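Home | Sites | Checklists | Training cells | Contact

Pre-session checklist, remote teaching cell 2 — PC disassembly
Site: Promwood. Task set: Grelholm, memory module removal.
Last updated: April

Fill in before the operator takes control. Mark OK, FIX or N/A and write a comment for anything other than a plain OK.

1. Work area
1.1 Table slats clear of loose screws and clips — OK
1.2 Fixture plate seated, all holders tight — OK. Checked by hand. The tall post had some play last month and was retightened.
1.3 Case on its side, side panel off — OK
1.4 Case unplugged, power button held in for 30 seconds — OK
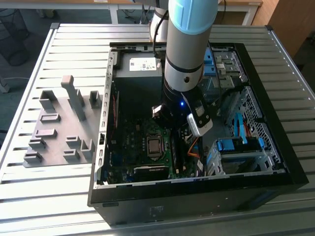 1.5 Emergency stop within reach of the operator's chair — FIX. Button works, but the cord is too short if the chair is moved back. Longer cord requested from Tolentino.
1.6 Walkway behind the table free — OK

2. Arm and gripper
2.1 Arm cable has slack through the full reach — OK. Jogged to both ends of the table at low speed.
2.2 Speed limit set for teaching — OK, 18 percent.
2.3 Grip force limit loaded — OK. Use the Skandell profile for boards, not the one for drive cages.
2.4 Finger pads clean and firmly attached — OK
2.5 Screws on finger links tight — OK. Next full torque check is due at 1000 cycles.
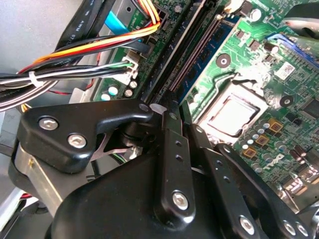

2.6 Wrist camera picture steady on the operator's screen — OK
2.7 Lag between hand controller and arm acceptable — OK. Stop the session if the arm visibly trails the hand.
2.8 Operator can tell the wiring from the module latches on screen — OK. Go in from the side away from the power wires. If a wire catches, open the gripper and back out straight up.

3. Demonstration run
3.1 Dry run above the board without contact — OK
3.2 Second person present at the stop button — OK
3.3 Recording starts before the arm moves — FIX. Two takes had no opening position and were deleted.

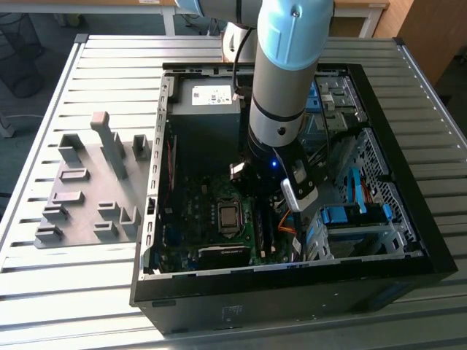 3.4 Hands stay out of the case while the arm is enabled — OK. Reminder given — reseating a part means disabling the arm first, every time.
3.5 Disk space for the session — OK, 400 GB free.

Result: cell may be used. Item 1.5 stays open. Keep the chair at the floor mark until the new cord is fitted.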